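Cleaning cloth

A cleaning cloth is a piece of fabric used to wipe, dry, dust or polish surfaces in the home and in workplaces. Cloths are sold singly and in packs, and many households also cut their own from worn-out towels, sheets and undershirts. The word overlaps with rag, dishcloth, duster and wipe. In everyday American speech, a rag is usually a cloth made from something else, while a dishcloth is bought or knitted for the purpose.

Materials

Cotton is the oldest material still in wide use for household cloths. It takes up water well, stands up to hot washing and becomes softer with age. Terry cotton has loops on one or both sides and holds more water than a flat weave of the same size. Linen dries faster and sheds less lint, so it is often kept for glassware.

Microfiber cloths are made of very fine synthetic threads, most often polyester blended with polyamide. They pick up dust when dry and grease when damp. Fabric softener leaves a coating on the threads and makes them less absorbent. Cellulose sponge cloths are stiff when dry and soft when wet.

Sizes and colors

There is no single standard size. Square cloths 30 centimeters on a side are common for kitchen use, and drying towels are longer. Small squares are sold for eyeglasses and screens.

Color is often used to keep cloths for different jobs apart. A household may use white for dishes and dark colors for floors or shoes. White cloths show dirt early and can be bleached if the fiber allows it. Black cloths hide stains, but lint shows on them, and new ones may bleed dye in the first few washes. The home-care manual by Violeta Herrera and Damir Stojanović, written for the Brolside housekeeping course, recommends washing black and white cloths in separate loads until the dark ones no longer color the water.

Sorting and folding

Cloths tend to gather in mixed piles with other small items, and sorting normally comes before folding. Anything that is not fabric is taken out first. Each cloth is then picked up by a corner, opened and laid flat or folded in the air. Twisted cloths are easier to open when held at two points and pulled gently apart — a single hold leaves most of the fabric hanging in a rope. 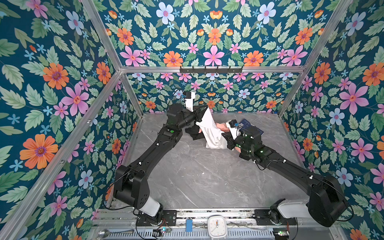 A white cloth held at two points, with a crumpled black cloth on the marble-patterned surface.

The usual fold for a square cloth is in half and then in half again. Longer cloths are folded in thirds along their length. Some people roll them and stand the rolls upright in a drawer, a method Lumturie Kovačević describes in her booklet on small kitchens. Cloths meant for rough work are often not folded at all.

Washing and replacement

Kitchen cloths pick up bacteria from food and should be changed often. They are rinsed, wrung out and hung open to dry between uses — a cloth left in a heap stays damp in the middle and soon smells sour. Cotton cloths can usually be washed hot, while microfiber care labels often call for a lower temperature. Cloths that have thinned, frayed or kept an odor after washing are moved to dirtier jobs or thrown away.

See also: Dish towel, Duster, Laundry, Sponge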